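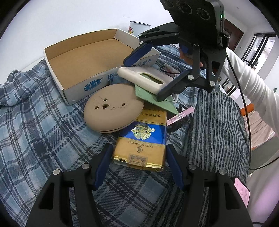 May, bench notes, 7:40 a.m., coffee in hand. I've been trying to match an old shop-sign blue for the Classtead job and I'm on my third week of it, so I'm writing down where I've gotten to before I forget which jar is which! The client wants the fascia lettered the way her grandfather had it, gold script on a blue band, and all she has left of the original is a chip of paint no bigger than my thumbnail. What I keep going back to for the layout is packaging, of all things. The yellow-gold cigarette carton, with its blue band and the ornate gold crest and cursive sitting in the middle of it, has pretty much the arrangement she described to me on the phone (plain capitals tucked in under the script, too, spelling out FILTER CIGARETTES in that case). Ours will say DRY GOODS, but the order of things is the same: fancy on top, plain underneath, a little diamond if there's room.

Okay, the blue. Mix 6 is the closest so far. It's Prussian with a touch of white and a very small amount of raw umber to knock the shine off it, ground into the slow oil. In the jar it looks way too dark and I almost threw it out. Brushed onto a primed board and left overnight it came up nicely, and next to the chip by the window I can hardly tell them apart. Under the shop lights it goes a bit green. I don't love that, but the sign hangs outdoors, so I'm judging it by daylight from here on and everybody please stop turning the lamp on it.

Mixes 1 through 4 are in the scrap tin. Mix 5 had the Dostel white in it and went chalky at the edges. I had the same trouble with that white on the Prollow door, so maybe I should learn.

Gold next. Efthymia Politis came by at lunch and went through my sample boards, and she thinks my size is going on too thick. She pulled a strip of leaf off one letter with a fingernail and showed me the ridge underneath, which, ouch, but she's right. I redid three letters with the size thinned down and a softer brush, and the edges are so much cleaner! The S still has a wobble in the lower curve. That one is all me and not the materials.

She also said to letter the script first and fit the capitals to it afterward, because I've been doing it the other way around and running out of room for the tail of the Y. Tried it on brown paper at half size. Much better. I left the drawing pinned over the sink, please don't use it to wrap brushes.

Still to do: second coat of blue on the long board, order more leaf (31 sheets left in the book box, and I want a full book spare before I start), and call the client about the border. She said "thin" and I'd like to know what thin means to her. Trnka has the ladder until we need it, so if anyone wants it before then, go ask at their yard.

4:15 p.m. Second coat is on. There's one fly in it, left side, near the top. I'll sand him out tomorrow.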